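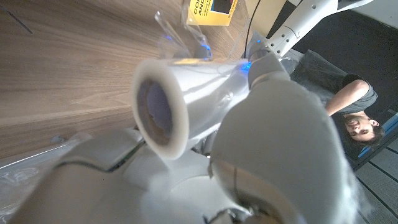

Clear plastic wrap on the roll.

Arkent Waste Scale
Manufactured by Cutach

Price: $559, including platform, display unit, wall bracket and power adapter
Availability: In stock. Orders placed on a Sunday are processed the next working day.

Overview

The Arkent Waste Scale is a floor-standing scale and display for buildings that wish to keep an accurate record of what they throw away. It is intended for offices, schools, small hotels, residence halls and community kitchens. A bag or bin is set on the platform, the user selects the type of waste on the display, and the weight is saved with the time and the name of the station. At the end of each month the scale produces a report by weight and by waste type.

Many organizations report their waste from hauler invoices alone. An invoice normally shows the number of pickups and the size of the container, and a container that leaves half empty is billed the same as a full one. The Arkent records weight at the point where the waste leaves the room, so that a department, a floor or a single kitchen can be reviewed separately.

Waste types

The scale is supplied with a library of 286 waste types, arranged under 4 main headings: food, paper and board, plastics and film, and general. Most sites will use only a small part of the library. The site administrator chooses which types appear on the display, and the remainder stay hidden until they are needed. Types may be renamed to match the signs already posted in the building. They may not be moved from one main heading to another, as this would affect comparison with earlier reports.

Film and wrap are listed apart from rigid plastics. Local programs differ widely on whether film is accepted, and administrators should confirm the rules with their hauler before setting up the display.

Weighing

The platform has a capacity of 40 kilograms. Loads above this limit are not recorded, and the display will ask the user to divide the load. The empty weight of a bin can be stored in advance and is then subtracted from each reading. Where several bins of the same model are in use, one stored weight is sufficient.

The platform should stand on a hard, level floor. Carpet and rubber matting will give unreliable readings. Four adjustable feet and a bubble level are fitted as standard.

Display and reports

The display is mounted on the wall bracket or on the optional Kirui stand. It can be operated with gloves. Text size may be increased from the settings menu, and the display may be set to English, Spanish or French.

Monthly reports are saved as a spreadsheet and as a printable summary. The summary shows total weight, weight by heading, and the change from the month before. An estimate of greenhouse gas emissions can be added to the report. This feature is switched off on delivery. The emission factors must be entered by the site, from a source that the site is prepared to name in its own reporting — Cutach does not supply factors and does not endorse any particular set.

The scale measures waste only. It does not calculate offsets, and it should not be used as the sole basis for a claim that a building or an event is carbon neutral.
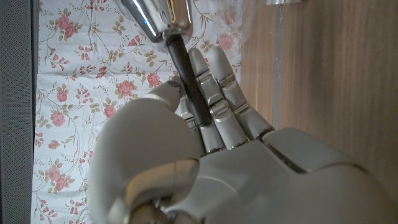

Handheld item with a black handle and chrome head.

Durable items and one-time disposals

Broken tools, worn utensils, small appliances and similar goods can distort a monthly total if they are entered with everyday waste. The Arkent provides a separate entry, called One-Time, for this purpose. Weights entered under One-Time appear on their own line at the foot of the report and are left out of the month-to-month comparison. Items sent for repair, donation or resale should be entered as Diverted. Batteries, lamps and chemicals should not be placed on the platform in open containers.

Connecting more than one scale

Sites with several waste rooms may link their scales through the Wotley base unit, sold separately. The base unit collects the records overnight and issues one report for the whole site. It requires a wired network connection. Scales that are not linked will hold their own records, which can be copied to a memory stick from the port on the underside of the display.

No account or subscription is required for either arrangement. Records remain with the purchaser, and Cutach has no access to them unless they are sent to the service desk with a repair.

Care and calibration

Wipe the platform with a damp cloth and mild soap. Do not hose down the platform or the display. The scale should be checked with a test weight each September, or at another fixed point in the year, and after any move to a different room. The test weight is not included. If the reading is outside the range printed on the rating label, follow the adjustment steps in the manual, and contact the service desk if the second reading is also outside the range.

The Arkent is not approved for trade use. It may not be used to set charges between a landlord and tenants or to settle a dispute with a hauler.

Accessories

Kirui floor stand for display
Wotley base unit
Replacement platform mat
Replacement adjustable feet, set
Spare power adapter

Returns

Unused scales may be returned in their original packing. Scales that have been in contact with waste can be accepted only for warranty repair, and must be cleaned and bagged before shipping. A return number is required for all shipments and may be requested from the service desk by email or telephone.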